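My mother-in-law has been getting brochures from Treria, the 55-plus community they built out past Isthorpe, and since May she has been leaving them on our kitchen counter where I will find them. So I finally drove out and took the tour.

Our guide was Suha Nimri, who was pleasant and never once used the word "old." The pool is nice. The model homes are nice too, in the way a place is nice when no one has ever cooked fish in it. I asked what the monthly fee covered and got a folder.

I read the folder at home. The fee is $248 a month, and it "may be adjusted to reflect community needs." I have lived long enough to know which direction that goes.
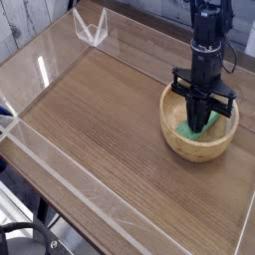 Does the monthly fee cover repairs to your own roof?

Only the paint and the gutters. The roof itself belongs to the homeowner, and the sales office will tell you so if you ask twice.

Then there is the one-time "lifestyle contribution" of $2,378, due at closing. I asked Suha what it contributed to. She said the lifestyle.

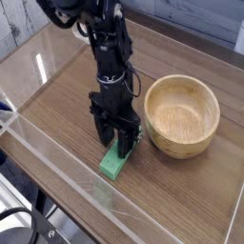

Gripper over the green block

Letay Admasu from my old office bought there in the first phase, so I called her. She likes her neighbors and she plays cards more than she has in her life. She also said the shuttle to town runs 2 days a week, and the brochure says "regular shuttle service." I suppose both are true. The clinic "minutes away" is 36 minutes away, and she timed it.

What bothers me most is resale. If you leave, or your kids have to sell the house for you, the buyer has to meet the age rule and pay that contribution all over again. I couldn't find a word on this in the folder. Letay found it in her closing papers, on a page she had initialed.
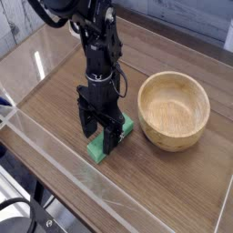
The arm at the tabletop, block on the wood

My mother-in-law says I went looking for things to dislike. Maybe so. She wants to go back for the free lunch and I said I'd drive, but the checkbook is staying at my house.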